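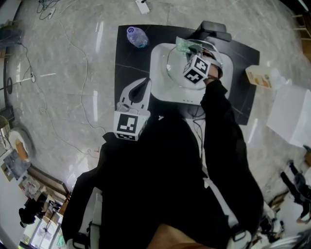 Soup for Elwood: a chat with Ulises Lozano

I caught Ulises Lozano at 2 in the afternoon, the only quiet hour he gets at his lunch place in Elwood. He'd already sold out of the bean soup (my bad luck!) and was starting on tomorrow's.

"I soak everything overnight," he told me. "My uncle Eliécer Rivadeneyra never did, and we ate at midnight."

He opened in November with 33 seats and one big pot he still calls Kandis. I asked why the pot has a name. "It cost me $932. For that money it gets a name." 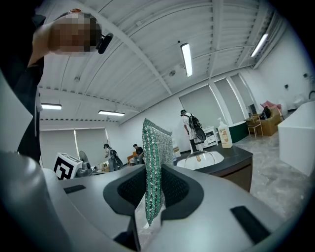 Burnt onions are his big worry, and he has scorched plenty of them. When the bottom catches, he moves the soup to a clean pot right away and never scrapes. Then comes the scrubbing, and he's picky about it: a knitted sponge with that silver and green sparkle, plenty of hot water, no soaking till morning. "Leave it overnight and you'll hate yourself," he said, laughing.

I wanted the recipe, of course. He gave me half of it: onions, bay leaf, white beans, a smoked bone. The rest stays with Eliécer, who still phones every evening to ask how much is left in the pot.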